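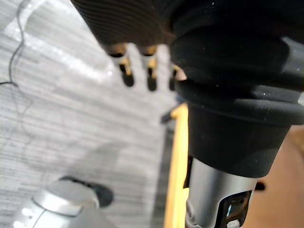 Capítulo 6. Estaciones de clasificación con manipuladores de dos brazos

6.1 Objeto y alcance

Este capítulo establece las reglas de buena práctica para el traslado de piezas sueltas entre estantería y contenedor mediante manipuladores bimanuales con manos de varios dedos. Quedan fuera las celdas valladas, que se tratan en el capítulo 22. La terminología sigue la guía interna de Bonditz, revisada por Aisling Breathnach y Na-rae Noh.

6.2 Disposición de la estantería

Cada nivel se asigna a familias de piezas definidas en la hoja de puesto. Las piezas alargadas se colocan en fila y con separación suficiente para que los dedos cierren sin tocar la contigua. La orientación se registra pieza por pieza cuando no sea uniforme. La separación mínima entre el canto de la balda y cualquier elemento fijo del entorno será de 300 mm.

Durante la aproximación, la mano que no interviene en el agarre permanece abierta y sin contacto con las piezas.

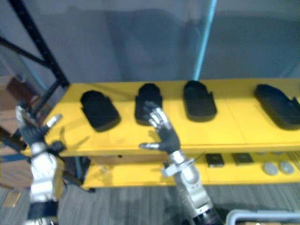 Figura 6.1. Aproximación a la balda superior con ambas manos.

6.3 Contenedor de destino

El contenedor se sitúa en el suelo, dentro del alcance de ambos brazos. Se aplicarán los siguientes requisitos:

a) El borde debe quedar libre de película de embalaje antes de iniciar el ciclo.
b) Las cajas precintadas forman la capa inferior; las carcasas moldeadas se depositan encima.
c) La pieza se mantiene sujeta sobre el contenedor hasta que la trayectoria de descenso esté validada.
d) Ningún cable del brazo puede invadir la zona de descarga.

El incumplimiento de a) o d) obliga a detener el ciclo y a anotarlo con el código 573 del registro Hesora.

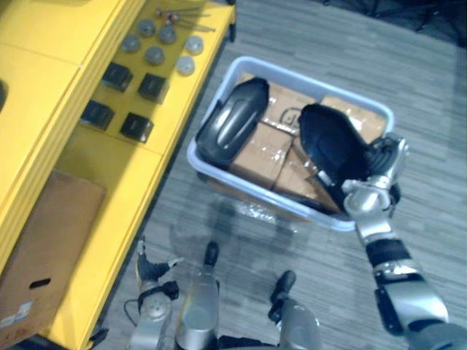 Figura 6.2. Carcasa sujeta sobre el contenedor.

6.4 Inspección de la muñeca

Los fuelles y manguitos de goma se examinan al comienzo de cada turno. El polvo superficial se retira en seco; una grieta en cualquier pliegue exige la sustitución del fuelle. El resultado se consigna en la ficha Vandenberghe, cuyo modelo se reproduce al final del capítulo.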